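Changing the Thermal Paste in an Old Dell Workstation

By Konstantinidis, posted 5/7/19 in Repairs

At our repair table in Drergate we receive many old workstations which are still good machines but have become loud. Very often the fan is healthy and the paste between the processor and the cooler has become dry like chalk. To change it is not difficult. You need one quiet hour and a clean table.

What you need

A Phillips screwdriver with a long shaft
Thermal paste, a small tube is enough
Isopropyl alcohol
Cloths which do not leave fibres (coffee filters also work)
A wrist strap, or the habit to touch bare metal often

Before you open

Let the computer run for ten minutes, so the old paste becomes softer. Then shut it down, pull the power cable and press the power button once more for a few seconds. Lay the case on its side and take off the panel.

Take a photograph of all cables with your telephone before you move anything. I did not do this the first time, and I lost an evening with the fan plugs.

Removing the cooler

Unplug the cooler fan from the board. Loosen the screws of the cooler in a cross order, each one a little, and then go round again. When all are free, turn the cooler gently left and right before you lift. If it does not want to come, do not pull with force -- turn a little more and wait.

I prefer to take the memory out too. The modules stand close to the socket and my hands are large. Open the latches at both ends, lift the module straight up, and write on a piece of tape which slot it came from. Some workstations are particular about the order.

Cleaning

Put some alcohol on the cloth, never directly on the processor. Wipe from the outside to the middle, so you do not push the old paste into the socket. Leave the load plate closed while you do this. Repeat with a fresh cloth until it stays clean, then do the same with the bottom of the cooler.
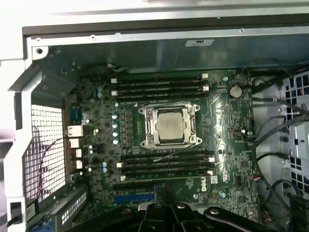
Reading time: 2 minutes

With the cooler off and the memory slots empty, on both sides of the socket, there is good room to work. The square silver lid of the processor is where the new paste must go. Keep it away from the frame which holds the processor down. Look also for thin wires near the socket, and lead them to the side before the cooler goes back.

Putting on the new paste

One drop in the middle, the size of a small pea. Set the cooler straight down and do not slide it. Tighten the screws again in a cross order until they stop. Plug in the fan, return the memory to its slots and press until the latches close.

While the case is open, you can change the coin battery also. On this Dell it sits in a round holder beside the upper memory slots. The type is normally CR2032, but read what is written on the old one. Afterwards you must set the clock again.

First start

Start with the panel still off and look if the fan turns. If the machine beeps and the screen is black, the first thing to check is the memory -- take it out and put it in again. Our Wona test sheet, which we use also in Tindness, asks for the temperature after 27 minutes of normal work. Write it on tape inside the panel, with the month.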